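How to Repot a Leafy Houseplant Without Making a Mess of Your Desk
Print this page | E-mail this page 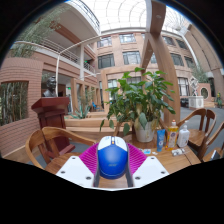
Stindell Indoor Gardening Club — Beginners' Pages

I put off my first repotting for over a year because I figured I'd kill the thing. I didn't! If you keep a plant with big glossy leaves next to your computer, like half our members do, you can do this on a free evening in May and still get to bed on time.

First, check whether it needs it. Tip the plant sideways and ease it out of the pot (hold the base of the stems, not the leaves). If you see more roots than soil, it's time. If it still has plenty of dirt to grow into, put it back and leave it alone for another season.

Pick a new pot just 3 inches wider across than the root ball. I once went much bigger and the soil stayed soggy for weeks — lots of yellow leaves, very sad. Make sure there's a drainage hole.

Water the plant the night before. Then spread out newspaper, more than you think you need, and put a couple of inches of mix in the bottom. I like the Fevari houseplant mix with a handful of perlite stirred in, but any decent bagged mix works.

Loosen the outer roots with your fingers and snip off anything brown and mushy. Set the plant in so it sits at the same height as before, fill in around the sides, and press down gently. Don't pack it hard.

Now give it a good drink. I use 600 ml for a medium pot, poured slowly, and I let it drain in the sink before it goes anywhere near my keyboard.

It may droop for a few days. Keep it out of strong sun and skip the fertilizer for a month or so. Mine sulked for a whole week and then put out two new leaves at once!

Print this page | E-mail this page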